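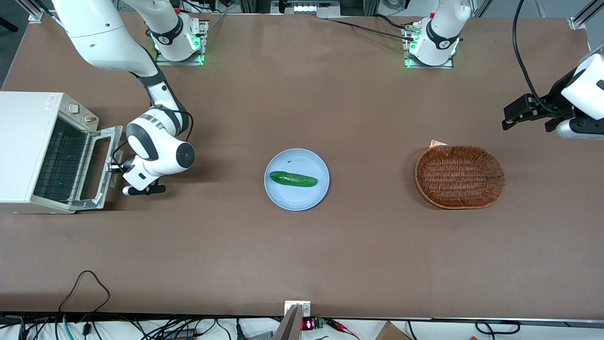 I've had the Drerska parallel gripper on both arms for a whole June now, and I finally feel like I can say something fair about it. I bought the pair to replace my old Orley fingers, which were fine for blocks and boxes and pretty hopeless at anything you'd find in a kitchen. So kitchen stuff is what I've been throwing at it! The toaster oven door is my favorite test by far. With the door down, the fingers can sit just above the table right next to the handle, and the wrist still has room to turn without the elbow running into anything. The Orleys were so chunky at the base that I'd bump the door every other try.

The cucumber is the other one I keep going back to. It's glossy, it rolls if you look at it wrong, and on a plate with a raised edge you have to come in pretty steep. The Drerska got it up cleanly most mornings once I dropped the closing force (the default is way too eager – I made a lot of salad that first week). It opens to 80 mm, so even a fat one fits with space to spare. The wicker basket went less well. The fingertips are smooth, and they slide along the weave before they catch on the rim. Stick-on rubber pads helped a lot, but at this price I think pads should come in the box.

Setup took me an evening. The wrist plate lined up with no adapter, and the Makokha controller saw both grippers right away, which was a nice surprise after what I went through with the Orleys. The cable is my main gripe. It's thick and stiff, and on the long reaches it tugs at the wrist enough that I can see it in the torque readings. I ended up hanging it from overhead with a lot of slack and that mostly fixed things.

Price is $900 each, and the spare fingers are another $200, ouch. The Plorkex is cheaper and closes faster, but the one I tried got sloppy after 12 hours of use and I sent it back. If you only move boxes, keep what you have. For round, slippery food I'd buy these again, and I'm ordering the longer fingers next to see if they can reach the back of the oven rack.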